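Início Contos Crónicas Arquivo Contacto

O contador

27 de junho de 2024

Naquele tempo eu lia contadores de água em Clastel. O percurso tinha 63 casas e começava junto à escola velha, subia até ao depósito e voltava pelo caminho de terra. Fazia-o de dois em dois meses. Levava uma lanterna, um gancho para levantar as tampas e um caderno, que a companhia já não exigia mas que eu continuava a usar. O aparelho que nos davam perdia as leituras quando ficava sem bateria e eu não gostava de subir duas vezes.

A última casa antes do depósito era a do homem das colmeias. Já não tinha colmeias. Havia umas caixas empilhadas contra o muro, com a tinta a cair, e um fato de apicultor pendurado no telheiro. O contador ficava do lado de dentro do portão, debaixo de uma laje que pesava mais do que devia. Ele ouvia-me arrastar a laje e vinha à porta. Perguntava quanto dava. Eu dizia o número e ele repetia-o, como se fosse preciso guardá-lo em dois sítios.

Em março o contador marcava 3309. Escrevi no caderno e fui ver a linha anterior. Marcava 3309 também.

Ele veio à porta e perguntou quanto dava. Disse-lhe. Repetiu o número e ficou a olhar para as montanhas do lado de Hovberg, onde ainda havia neve.

«Está avariado», disse eu.

«Está bom.»

«Em dois meses tem de gastar alguma coisa.»

Respondeu que gastava pouco. Tinha 81 anos e vivia sozinho desde que a mulher morrera, mas mesmo um homem sozinho lava as mãos. Bati no vidro do contador com a ponta do gancho e o ponteiro pequeno não se mexeu. Pedi-lhe que abrisse uma torneira. Ele entrou, esteve lá dentro um bocado e voltou.

«Já está aberta», disse.

O ponteiro continuava parado. Não ouvi água a correr.

O regulamento mandava preencher uma folha cor-de-rosa e entregá-la no escritório de Viltari. Depois vinha uma equipa trocar a peça e a diferença era cobrada por estimativa. Preenchi a folha apoiado no muro. Ele ficou à espera, de chinelos, e quando acabei perguntou se eu queria café.

Nunca tinha entrado na casa. A cozinha era estreita e estava arrumada. Ao longo de uma parede, do chão até quase ao teto, havia garrafões cheios, de vidro e de plástico, tapados com rolhas ou com pano atado. Tirou um da fila de baixo e encheu a cafeteira.

Perguntei de onde vinha a água.

Apontou com o queixo para a janela das traseiras. Dali via-se um carreiro que subia entre os castanheiros e desaparecia atrás de uma pedra grande. Disse que era a nascente onde a mulher ia em solteira, antes de haver canos em Clastel. A água da rede sabia-lhe a moeda. Enquanto ela foi viva beberam da torneira, como toda a gente, porque ela tinha carregado água até aos vinte anos e jurara que não carregava nem mais um copo. Depois do funeral ele fechou a torneira de segurança e comprou o primeiro garrafão.

«E quantas vezes sobe?»

«Todas as manhãs. Às vezes à tarde, se não chove.»

O café era bom. Disse-lho, e ele não respondeu, mas serviu-me outra chávena.

Na parede junto ao fogão havia um calendário da drogaria Ejigu, de um ano já passado, com a página aberta no mês em que a mulher tinha adoecido. Soube isto muito mais tarde, pela filha. Nesse dia pensei apenas que ele se esquecia de virar as folhas.

Desci com a folha cor-de-rosa no bolso do casaco. Fiz as casas do caminho de terra, falei com a mulher das cabras, que se queixava sempre da pressão, e apanhei a camioneta das cinco para Viltari.

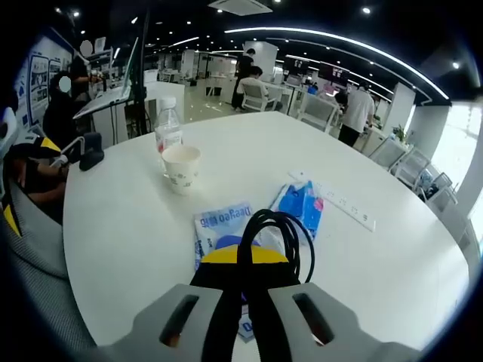
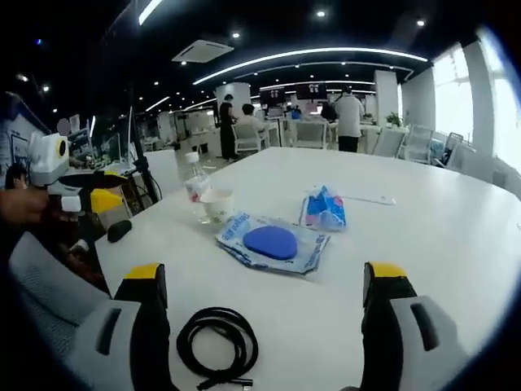
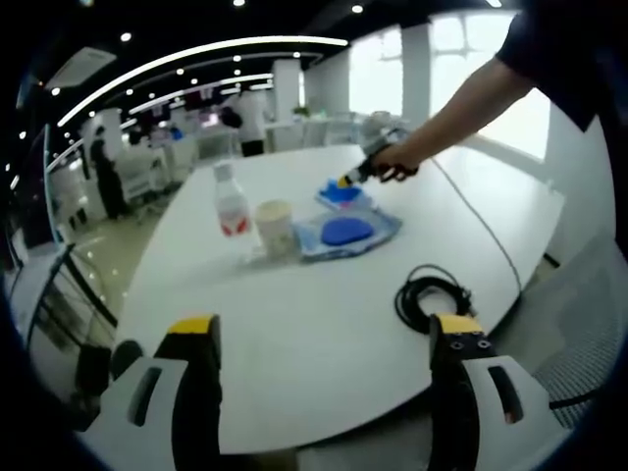 Coisas em cima da mesa branca.

No escritório perguntaram se havia ocorrências. Disse que não. A folha ficou no bolso e acabou por se desfazer na lavagem.

Em maio o contador continuava em 3309. Já não bati no vidro. Escrevi o número, pus a laje no lugar e entrei para o café. Ele tinha um joelho inchado e andava com um pau de vassoura a fazer de bengala. Contei as falhas na fila dos garrafões sem querer e vi que a fila de cima tinha desaparecido.

«Tem subido?»

«Dia sim, dia não.»

Propus que abrisse a torneira de segurança enquanto o joelho não melhorava. Podia usar a água da rede para se lavar e guardar a outra para beber. Ele pensou no assunto. Disse que a filha lhe tinha proposto o mesmo pelo telefone, e que ela vivia em Hovberg e não percebia nada de água.

Nessa tarde subi eu. Eram 274 degraus, se é que se podia chamar degraus àquilo, raízes e pedras metidas na terra por alguém com as pernas mais compridas do que as minhas. Ele disse-me o número antes de eu sair e contei-os para ver se batia certo. Batia. Atrás da pedra grande havia um tubo de ferro e, debaixo do tubo, uma bacia escavada na rocha. A água saía fina. Para encher dois garrafões demorei o tempo de fumar dois cigarros, e nessa altura eu já tinha deixado de fumar, de maneira que fiquei sentado a olhar para o tubo.

Provei. Sabia a folhas e a frio. Não posso dizer que fosse melhor do que a outra.

A descer foi pior. As asas dos garrafões cortavam os dedos e tive de parar quatro vezes. Quando cheguei à cozinha ele tinha adormecido na cadeira, com a bengala entre os joelhos. Pus os garrafões na fila de baixo e saí sem fazer barulho. Faltavam-me ainda as casas do caminho de terra. A mulher das cabras perguntou porque é que eu vinha tão tarde e disse-lhe que tinha tido uma avaria.

Passei a ir lá fora do percurso. Ia na minha folga, levava pão e umas latas, subia duas vezes se o tempo deixava. Não combinámos nada. Ele deixava os garrafões vazios à porta na véspera e eu deixava-os cheios. Falávamos pouco. Uma vez ensinou-me a atar o pano na boca do garrafão com um nó que não escorregava, e quando consegui fazê-lo à primeira disse que a mulher o fazia mais depressa.

No verão a nascente quase secou. O fio de água que saía do tubo era da grossura de um lápis, depois de um arame. Comecei a levar um livro. Ele perguntava como ia aquilo lá em cima e eu respondia que ia bem. Na segunda semana de calor desci com um garrafão por encher e ele viu-o antes de eu o esconder atrás dos outros.

«Quanto dava?», perguntou.

Mostrei-lhe com os dedos.

Levantou-se, foi ao armário debaixo do lava-loiça, ajoelhou-se com muito custo e esteve lá com a mão metida até ao ombro. Ofereci ajuda e ele disse que não. Ouviu-se um estalo nos canos e depois uma tosse comprida. A torneira cuspiu ar, cuspiu uma água castanha, cuspiu mais ar. Ao fim de um minuto corria limpa.

Encheu um copo e bebeu-o de pé.

«Moeda», disse.

Bebeu o resto e passou o copo por água.

Antes de me ir embora fui levantar a laje. O ponteiro pequeno dava voltas. Ele estava à porta, de chinelos, e perguntou quanto dava. Ainda dava 3309, os números grandes demoravam a mudar. Disse-lho e ele repetiu-o.

Na leitura seguinte eram já mais três. No escritório repararam na diferença e perguntaram se a casa estivera vazia. Disse que estivera. Um colega escreveu «reocupada» no sistema e é assim que deve estar ainda hoje.

A filha veio buscá-lo no inverno a seguir, quando a estrada do depósito gelou e a carrinha do pão deixou de subir. Foi ela que me falou do calendário. Levava-o embrulhado num saco, com o fato de apicultor e duas panelas. Perguntou-me se eu era o homem da companhia e se era preciso assinar alguma coisa para cortar a água. Expliquei-lhe o que era preciso. Ele já estava sentado no carro, com um garrafão entre os pés e o pano atado por cima. Não olhou para a casa. Olhava para o nó e ia-o apertando.

Fiquei com o percurso mais dois anos, até porem os contadores novos, que mandam o número sozinhos. Na última volta levantei a laje, apesar de a casa estar fechada. Estava parado, como devia. Escrevi a leitura no caderno, fechei o portão e subi até à pedra grande. Tinha chovido nessa semana e o tubo corria grosso. Bebi com a mão e desci para fazer as casas do caminho de terra.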